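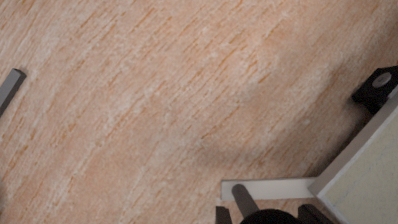

Wood-grain surface, rendered close up.

Farnden Kidney Health Center
1/ July is the month we review our guidance on simple kidney cysts. These are thin-walled sacs filled with clear fluid. They become more common with age and are usually found during a scan ordered for another reason.

2/ Most simple cysts cause no symptoms and need no treatment. A report that uses the words "simple" or "Bosniak I" describes a benign finding.

3/ Cysts with thick walls, many internal divisions or solid areas are read differently. Patients with such findings may be offered a further scan or a visit with a urologist.

4/ Please contact your care team if you have a known cyst and develop fever, pain in the side or back, or blood in the urine.

5/ Our Kinyua clinic now holds 2 imaging review sessions each month. Patients registered at Clukport may attend either one. A referral is required.

6/ The revised patient leaflet is available at the front desk at both sites. Ask for leaflet 123. Copies of the earlier version should be discarded.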